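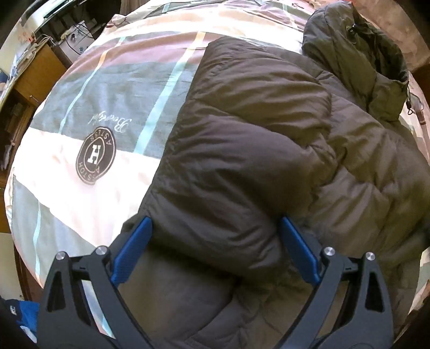 *The puffer, hood and all, spread out on the bed*

**How do you fold a puffer jacket with a hood so it stays small?**

I'm putting winter stuff away and this one is beating me. I fold it in half, turn around, and it's fat again! The bin is a Zevport, 13 inches deep, and I've got sweaters to fit in there too. I don't own a vacuum bag – do I need one?
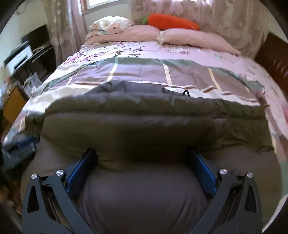
I always start with the hood end because it seems like the bulkiest bit, and maybe that's my mistake? It won't come out again until December, so wrinkles don't bother me much.

**Answer 1** (5th April)

Skip the vacuum bag, they squash the filling flat. Zip it up, lay it face down, sleeves across the back, then fold the hood down and roll slowly from the hem – lean on it as you go. Tuck the whole roll into the hood if it'll go.

**Answer 2**

I just hang mine lol

**Answer 3**

Rolling works for me too, but check the pockets first. I once rolled up a lip balm and wow, what a mess.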